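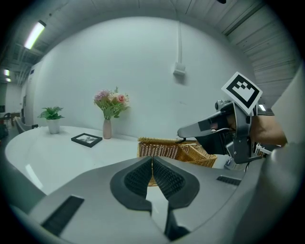 Sharada Arumugam asked whether the pose jumps come from the tracker or from the replay tool, because her copy of Livo draws the same spikes.

They are in the tracker output. Replay only draws what it reads.

**Ticket 322** — marker pose flips between two solutions
**Component:** Fundus, pose estimation
**Opened:** January 29, 2018

Log so far:

- Ran the session with smoothing off. Flips still there, so the filter is cleared.
- Reloaded the calibration file. No change.
- Dumped both candidate poses per detection. Reprojection errors are nearly equal when the flip happens.
- Set the solver to keep the candidate closest to the last accepted pose. Down from 80 flips to 9.
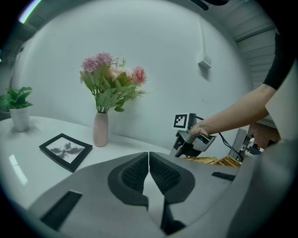 *Second gripper with its marker, above the basket.*

The 9 left all follow a dropped detection — the last pose is stale by then. Next I'll clear it after 2 missed detections and rerun. Ticket stays open.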